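Forum > Home and Kitchen > Moving and Small Apartments
Topic: How much drinking water do you keep at home?

nisreen_k
Posts: 80
Hello everybody. In our building the water is shut off again and again this November, because they change the old pipes. On Monday it came back only in the evening, and it was brown. I want to keep some water at home, but my kitchen is very small. I would like to know how other people do it: how much, in which containers, and how often you change it. Please no jokes about bathtubs, I have only a shower.
Nisreen Kanaan

Ustach
Posts: 613
We had the same problem for two winters. My system is simple, and I write it in order:

1. Empty one deep drawer near the floor. Drinks are heavy, so I do not use the upper cabinets. 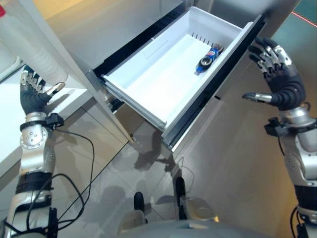 2. Check how much weight the rails can carry. Mine are from Nerneck and the paper says 13 kilos. I stay below this.
3. Put the bottles lying down, all caps to the front, so you see quickly if one leaks.
4. Write the month on each bottle with a marker.
5. Every second month drink the old ones and buy new ones.

Bozkurt
Posts: 800
I do not agree with number 3. A bottle which lies on its side pushes the water against the cap the whole time. I lost a bag of flour this way. Standing is better, also if you must use the floor of the closet.

Ustach
Posts: 613
Bozkurt, it depends on the bottle. The factory closed ones never leaked with me. The ones you fill again yourself, there I agree, the cap gets tired.

faisal_jatoi
Posts: 13
I want to say something about refilling. I did it for a long time with the big milky kind of bottle, with the ribs around the body. 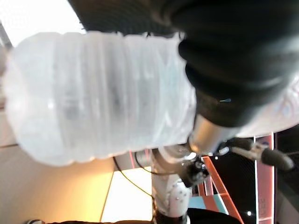 My problem was the cleaning. The neck was too narrow for my brush, and after some weeks the water had a taste. Now I use two canisters from Vorneo with a wide opening and a tap. They cost more, but my whole hand goes inside. For washing and for the toilet I still keep old bottles, because there the taste is not important.

nisreen_k
Posts: 80
Thank you Faisal, the separation of drinking and washing water is a good idea. Where do you keep the canisters? Under the bed?

faisal_jatoi
Posts: 13
Behind the door of the bedroom, with a towel over them against the light. Under the bed I could not get them out when they were full.

Bozkurt
Posts: 800
Also please do not put them beside paint or cleaning products. My sister did, and she says the water smelled of it. Ustach will surely tell me it depends on the bottle.

Ustach
Posts: 613
No, here you are right. But I continue to lay mine down.

nisreen_k
Posts: 80
I measured today. One canister fits behind the door, and the drawer under the oven is free if I move the baking trays. I will start with this and write again after the next shutoff.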